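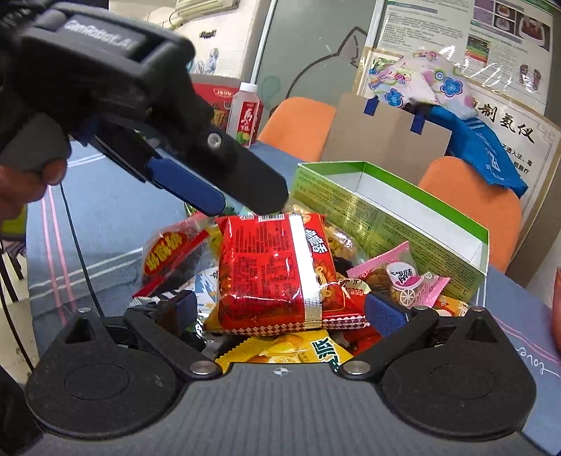 Snack sorting at Fadby: the packets and their green-and-white box.

Hi all, quick update on the snack parcels your grant is paying for! We've packed 521 boxes so far, and 60 more are waiting on tape (I ordered the wrong width, sorry). Noodle snacks are still everyone's favorite, so I've asked Jileo for extra, plus more of the candy in the pink wrappers. Spending stands at $3,189, with the Rullero delivery bill still to come. Bayram has offered us shelf space until April, and I'd love to say yes. Could you let me know if the grant can cover bins?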